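From: Nikola Todorova
To: Ivico Court owners list
Date: 4/9/18
Subject: Re: Transfer fee on resale of units

Dear Owners,

Arben Vlachou wrote:
> My buyer's lender has asked who pays the $1,000 transfer fee
> at closing. The listing agent at Hadeo says the seller. The
> bylaws I was given at purchase do not say. Which is correct?
> We are due to close within the month.

Under Section 30 of the amended bylaws, the fee is charged to the buyer unless the sales contract states otherwise. Mr. Vlachou's copy predates the October amendment. A current set may be requested from Stojanovska Management for a $50 copying charge. Please allow 30 days for the resale certificate, as the office does not offer rush service.

Owners who intend to list a unit should also confirm that their account is paid in full. An unpaid balance will delay the certificate.

Questions about parking spaces assigned by deed should go to Iara Ledesma and not to this list.

Nikola Todorova
Secretary, Ivico Court Owners Association

Attachments (3):

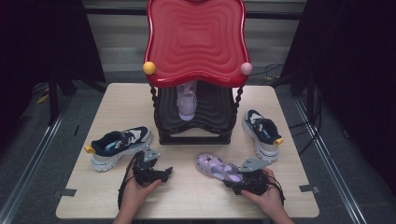
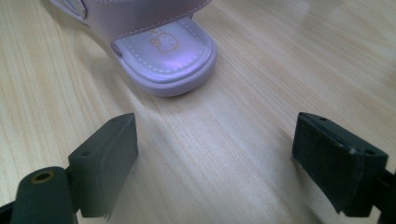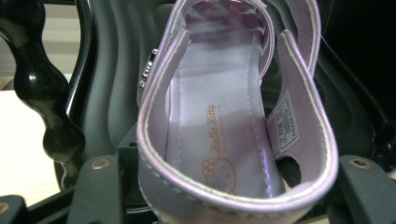
Lavender children's shoes, on a light wooden table in the first two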